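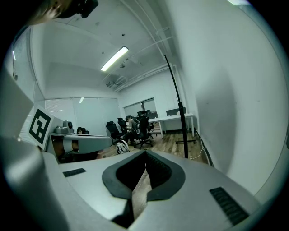
Tips for trying out hand-held grippers

Before you start

Pick one room and stick with it for every gripper you compare. Changes in light and floor color will throw off your notes more than you'd think. At Carnstead we use the same end of the office each time.

Wipe the rubber with a damp cloth and let it dry. Dust on the ridges makes a good gripper feel like a bad one.

Check that the marker on the side wall is flat and clean. A lifted corner or a thumbprint is enough to lose tracking. Use a dry cloth on printed markers, never glass cleaner.

Camera

Set the lens so you can see the opening between the fingers and the room past it. If the gripper body fills the lower half of the view, that is fine for close work. For reaching across a room, tilt up a little.

Bright ceiling lights can fool auto exposure. Lock it before the first trial and write the setting down.

Picking things up

Start with a folded dish towel, then a sponge, then a plastic cup. Leave glass for the second day.

Close slowly until the fingers touch, stop, then squeeze. Jade Hulme did 66 pickups this way on the Prumley and dropped 2. Going straight to a full squeeze, she dropped 5.

Thin things such as coins and cards slide toward the narrow end of a V-shaped opening. Come at them from the side.

Comparing two models

Switch grippers every ten tries so that tired hands don't count against the second one. Have the same person do both. Emiliano Salcedo has a much stronger grip than I do, and our scores for the Godoy never matched.

Weigh each one with the camera on. Ours went from light to annoying once the cable was attached.

Storage

Hang them or lay them on their backs, fingers slightly open. Rubber left pinched shut takes a set.

Updated 2022-01-18 by Daiane Pimentel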